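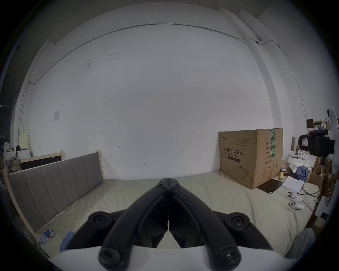 Joint Press Release on the Second Round of Talks Between Mirurham and Jemurow

The delegations of Mirurham and Jemurow met in the town of Biswas in April for the second round of talks on border travel. The talks were held in an open and friendly manner. Both sides reviewed the work done after the first round and agreed on the next steps for the Biswas crossing, which is used by families, students and small traders from both sides of the border.

The two sides confirmed that the crossing will stay open every day from 9 in the morning. They noted that 1196 travel permits were given out under the trial arrangement, and that almost all of them were for family visits. Both sides consider this a good result and wish to continue in the same direction.

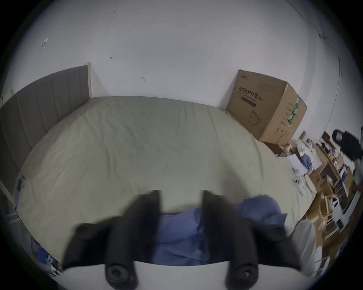

Length of Stay and Permits

Under the new arrangement, a resident of the border districts may stay on the other side for up to five nights without a visa. The permit is free of charge and can be requested at the district office or at the crossing itself. Children travel on the permit of a parent. Persons who wish to stay longer must still apply to the consular section in the usual way.

The permits will be registered in Prosix, the shared system which the two border services have used during the trial. Each side keeps its own records and will answer the questions of the other side within two working days.

Personal Goods

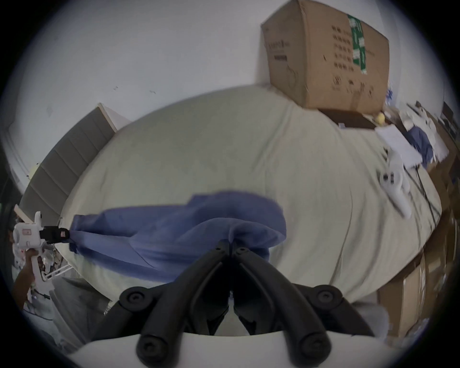
The customs services have agreed on one common list of goods that visitors can carry without a declaration. Until now the two lists were different, and travelers had to fill in a form on each side. Clothing and household cloth for own use are now free on both sides, new or used. Food for the journey and medicine for own use are on the list too. Goods for sale are not covered and must be declared as before.

The common list will be displayed at the crossing in both languages. The two services will also hold a short training for their officers, so that the same rule is applied in the same way on both sides - this was a frequent request of travelers in the trial period.

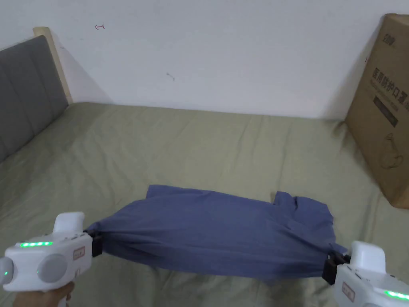
The delegations also exchanged views on bus traffic over the Biswas bridge. The side of Jemurow proposed one more bus in the evening. The side of Mirurham took note of the proposal and will give its reply in writing.

The third round of talks will take place in Mirurham. The date will be agreed through diplomatic channels.

Issued jointly by the foreign relations offices of Mirurham and Jemurow.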